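Fold It Badly, but Fold It Somewhere Flat

I have an opinion about laundry, and I've been boring people with it since March, so now it's your turn. The problem with folding was never the folding. It's where we do it.

For years I folded on the bed. You know how that goes. The mattress sags, the pile leans, the sleeves slide under the shirt you just finished, and by nine in the evening you want to lie down, so the whole lot gets shoved onto a chair and lives there until Sunday. I also tried the couch (worse, there's a TV), the top of the dryer (hot, and it walks), and one of those boards from Prikard that's supposed to flip your shirt into a perfect rectangle. It made perfect rectangles. It also took me 28 minutes to do one load, and I've got other things going on in my life!

What I want now is a table. A plain one, no cloth on it, no fruit bowl, no mail. And next to my elbow, a shallow basket, because deep hampers are where small things go to get lost. With a low one you can reach in and come up with the thing you were after on the first try.

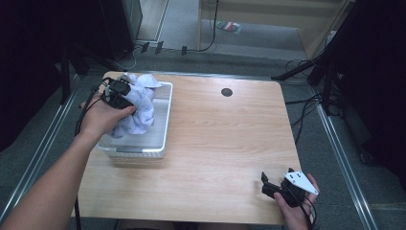 Danang Mangundap read a draft of this and told me I was being a snob about hampers, that a family of five would need a whole row of those little trays, and that a deep hamper on wheels has saved more backs than any table ever will. Fair enough on the backs. I'd still say you can wheel your monster hamper up to the table and tip out a bit at a time. Most of the misery comes from facing the entire heap at once, and a small basket only lets you be miserable in small amounts.

There's a money side to this too. My cousin in Wurkthorpe spent 800 dollars on a laundry room makeover, with the pull-out bins and the little labeled drawers from Villalobos, and guess where she folds? Kitchen table, same as her mother did. The drawers have batteries in them now. I'm not laughing at her (okay, a little), I just think we keep buying storage when what we're short of is a clear surface at a decent height.

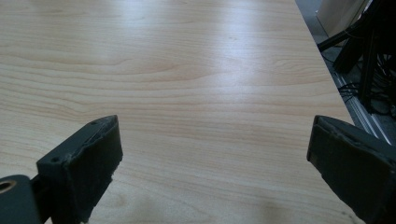
Wood beats everything else for this, and I'll argue with anybody about it. Glass is cold and shows every bit of lint, and the plastic folding table I had before was always a little bit sticky, no matter what I wiped it with. A smooth wood top lets a pillowcase slide when you pull it square. I like a pale one best, with that long wavy grain, even if it throws the light back at you in a big white patch when the lamp is on. Dark socks show up on it right away. White ones you have to look for a bit harder, I admit, but I was going to lose those anyway.

And please, stop aiming for the magazine shelf. My towels are folded in half, then in half again, and if the corners don't meet, they don't meet. Fitted sheets get rolled up like a sleeping bag. I timed myself last week at 21 minutes for the whole basket, with the radio going and a phone call in the middle, and everything made it into a drawer the same day. The chair in my bedroom is a chair again. I sat on it to put my shoes on this morning.

Contact Asuson Home Pages | © Asuson, all rights reserved | Back to top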